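Call for Participants: Does Decluttering Do What It Says?

Clerard household study, now taking sign-ups for the October round

You have read the books, or had them read at you. Clear the shelf and you clear the mind. Own less, sleep better, argue less with the people you live with. The claims are big and the proof behind them is mostly before-and-after photos and people who were already keen.

We would like to check. The Vullgate Home Habits Group is looking for 75 households in Vullgate and Hullell to take part in a plain test of one popular tidying method. We don't sell the method, we don't sell storage, and we have no stake in whether your closets improve.

What we are testing

The method tells you to sort everything you own by type, decide on each item once, and never buy a container until the sorting is done. Its fans say the effects last for years. We found very little that followed anyone past the first few weeks, which is when most things work, including new gym shoes.

Households will be split by lottery. One group follows the method. The other gets the same number of hours set aside at home and may spend them as they like, including on the couch. If the second group ends up just as happy, we will say so in print.

Who can take part

You must be 18 or older and live within the Vullgate or Hullell town limits. Renters are welcome. So are people who share a place, as long as every adult in it agrees in writing. We have seen what happens when one person in a house decides on the other person's fishing gear, and we would like no part in it.

We especially want people who doubt the whole thing. Earlier calls like this one drew mostly fans, and fans give high scores. If you are rolling your eyes at this page, please keep reading.

You should not sign up if you plan to move before the study ends, if you have hired a professional organizer lately, or if you work for a company that sells bins, shelving or closet systems.

What you will do

Fill in a short survey at the start and again at the end. Keep a log of what leaves the house and where it goes: trash, donation, a relative's garage. The garage counts. In our view a lot of what gets called decluttering is just moving boxes to somebody with more room.

You will also come to the Clerard building for 2 visits. At each one you sort a mixed lot of ordinary household things into keep, give away and throw out, then tell us how sure you are of each choice. None of the items are yours. That is the point of the exercise, as we want to see how people choose when there are no memories attached.

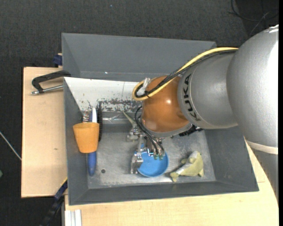 What you get

Households that finish everything receive $300, paid by check after the last survey. Drop out after the first visit and you still get $75. You can stop whenever you want and you do not have to explain yourself.

You will not get a tidy house from us. We don't send anyone over to help, and we won't give tips, even if you ask nicely.

What we do with your answers

Names are kept apart from surveys. Nothing goes to advertisers. The full results will be posted whichever way they fall, and a printed copy will be left at the Hullell library.

Getting here

The Clerard building is on the Öberg side of the rail line. Parking is behind the building and fills up by 9 a.m. Evening visits run until 8 p.m. Children can come along if another adult is with them.

How to apply

Pick up a form at the front desk or at the Hullell library. Leave the completed form in the study box at either place. We reply to every form, including the ones we turn down. Sign-up closes when we have enough households or at the end of October.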